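Grurnwood two-finger gripper with wrist camera: bench page

Grurnwood parallel gripper, narrow fingers, fitted kit with wrist camera
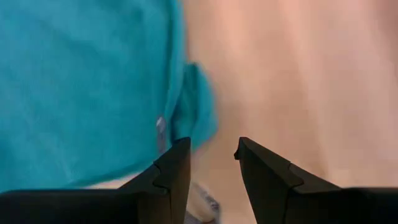 Wrist camera view over a teal cloth, fingers open, tips near the fold.

Price: 826 as a kit, 920 with the Kulalari controller
Stock: ex-demo and new
Fits: Isah arm (direct), Daltus arm (with adapter plate)
Best for: light picking, folded edges, teaching and trials
Not for: heavy parts, wet work, anything sharp

What we think of it

We sell this gripper and we have used it a fair bit, which has left us less keen on it than the maker's leaflet is. The leaflet says it will "handle any textile". We would not say that to a customer. It will pick up a folded edge if the edge stands proud of the table and the arm comes down square to it. On cloth lying flat it needs a lot more help, and a good part of that help has to come from whoever writes the approach move.

The view at the top of the page is the kind you should expect to work from. Most of the cloth is nearly flat and gives the fingers nothing to close on. The raised fold down its right side is another matter, and so is the doubled flap next to it, where the left fingertip overlaps the lower end. Those are the places we would aim for. If your job gives you folds like that every time, buy the gripper with some confidence. If your cloth arrives smoothed out, read on before spending anything.

Fingers

The narrow tips are the best part of the kit. They get under a loose edge that the broad Daltus pads simply push along the table. They also find seams and trimmings you did not want them to find, and then hang on to them. We lost most of a morning to a hem that kept catching.

Grip force is set in software from 1 to 11. The steps are not even. Settings 1 to 3 feel nearly the same, 4 is fine for a tea towel, and by 8 you will mark soft fabric. We never found a use for 11 on cloth and would like to know who did.

The tips are a wear part. Grurnwood says to change them when they look worn, and leaves you to decide what worn looks like. We change ours when a single layer of cotton starts to slide at setting 4. Replacement tips come in pairs. Do not mix an old one with a new one, as the grip goes lopsided and the cloth twists on the way up.

Wrist camera

The camera is small, light and fixed close to the fingers. You get both tips in view along the bottom of the picture, and that alone makes lining up quicker than with a camera on a stand. We would miss it if it went.

It is not a good camera, though. Focus is soft, and on plain cloth the shallow creases come out as faint smudges. In the view above, the wide creases in the flat part of the cloth are hard to make out, while the deep hollow inside the flap shows up well. There is also a small grey detail by the lower end of the fold with a shiny highlight at its top. You can tell that something is there, and you would struggle to say what. The blurred grey and whitish thing between the fingers is worse still. Anyone hoping to read labels or sort small fittings with this camera should look elsewhere.

Depth is the other gap. One camera gives you no direct height reading, so a ridge and a dark stripe can look much alike to simple software. Our own trial script went for a shadow more than once. Side lighting helped. Turning up the brightness in the camera settings did not.

Against the Daltus pads

The Daltus pads are broad, soft and slow. On stiff card, boxes and bottles we prefer them, and they forgive a sloppy approach. On cloth they are poor. They press down a fold before they close on it.

We ran 200 picks with each gripper on the same Isah arm, with the same cloth dropped by hand and left as it fell. We are not going to print a success rate, as other shops do, for the simple reason that ours depended far too much on how the cloth landed. What we will say is that Grurnwood did better on folds and both were bad on flat cloth. The leaflet's own chart shows a much larger gap. It does not say what cloth was used or how it was laid out, and we have asked twice.

Against suction

Customers ask. Suction on woven cloth leaks, and on thin cloth it lifts two layers as readily as one. It is very good on film and coated sheet. If that is your material, you do not need this gripper.

Controller

The Isah arm drives the gripper without anything extra. With a Daltus arm you need the Kulalari controller, which is why we list the second price. It works. The menus are slow and the manual has clearly been translated in a hurry, with two pages in the wrong order. Open and close commands arrive with a short delay that you will notice if you are moving and gripping at the same time. Put a pause before the close and it behaves.

The July update to the Kulalari software fixed the fault where the gripper opened fully on restart. Check which version you have before you leave anything in the fingers overnight.

Setting up

Mount the gripper before the camera.
Run the camera cable down the outside of the wrist with slack for a full turn.
Home the fingers with nothing between them.
Set force to 3 and work upwards.
Teach the table height with the tips closed, then raise it slightly. The tips flex and will drag if you teach it too low.
Try your own cloth before writing any real program.

In the box

Gripper body with fingers fitted
Wrist camera and bracket
One spare pair of tips
Camera cable
Bolts for the Isah wrist
Printed leaflet (see our remarks above)

The adapter plate for Daltus arms is sold separately. We think it ought to be in the box and have told them so.

Questions we get

Will it fold laundry?
It will hold a corner while your arm and your program fold laundry. No gripper on our shelves does more than that.

Can I use a different camera?
Yes. The bracket is slotted. A bigger camera will knock against the wrist on some moves, so check your joint limits first.

Does colour matter?
For the fingers, no. For the camera, yes. Strong colour on a pale table is easy work for any software. White cloth on a white table gave us nothing but trouble.

Can I try it first?
Yes, on our bench, with your own material. Bring the worst piece you have. The tidy samples tell you very little.

Returns

Unused kits can come back within the usual period. Used tips cannot. Ex-demo units have been through our own trials, have light marks on the body and come with a new pair of tips fitted.

Related items

Grurnwood spare tips, pair
Daltus adapter plate
Daltus soft pads, broad
Kulalari controller, single channel
Side lamp with clamp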